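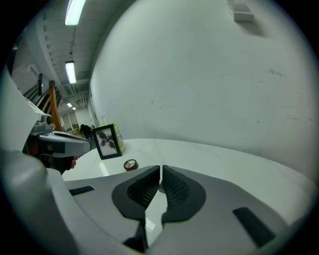 Posted by Shboul

Mar 22, 2020

I've been putting off the small things. The big stuff at Rarkcombe was easy to deal with because it was in the way, but small things will sit in a drawer for years if you let them. This weekend I got a few of them onto the white table and made myself decide.

For anyone new here, Rarkcombe is the long room at 2732 Seden Road where I rent storage and a bit of work space. My locker is number 86. It has pipes along the ceiling and fluorescent lights all the way down to the doors at the far end. The white wall that curves around behind the table is getting scuffed, worse toward the right, and I'd like to wash it before I think about paint.

The compact was first. It's small and round with a dark rim, and the pale lid is split into three wedges. I bought it at a street sale for the lid and have never carried it anywhere. I tried it as a place to keep earring backs. It works well enough for that, so it gets to stay, but it's going in the top tray and not back in the drawer with the batteries.

The palm tree photo was harder. It's a black and white print in a black frame, just the dark shape of the tree with a light background. It hung in my hallway in Ondis for two years and I never found a wall for it after I moved. I thought about swapping the print and keeping the frame, then set it up on the table at an angle and found I still like the picture. I plan to hang it over my desk. The nail I have is too long for that wall, so it will have to wait until I get to the hardware store.

Behind the frame is the yellow-green box. I've kept it for spare cords. Half of them belong to things I gave away. I pulled out the ones I could match and put the rest in a bag by the door. The box itself is still in decent shape and I'd rather reuse it than buy another plastic bin.

The little clear bottle with the white cap is one of those I save for travel and then forget to pack. I had a whole row of them at one point. I'm keeping two, which is plenty for shampoo and lotion. When I refill them I'm going to put a strip of masking tape on each and write what's in it - I have washed my hair with lotion before and don't want to do it again.

Sorting took longer than I planned, around 2 hours with a break for coffee. I used to make piles on the floor, and I'd end up stepping over them for a week. A table is better. I want it back for cutting fabric, so the things on it have to go somewhere by the end of the day.

Still to do: the wooden thing leaning back there needs a proper spot, and the bottom of the locker is mostly paper. I haven't looked at any of it. Some of it is manuals and some of it is old letters, and those shouldn't be in the same folder. I'm leaving the paper for April.

If you have a good way to store loose picture hooks, leave a comment. Mine are in a mug right now.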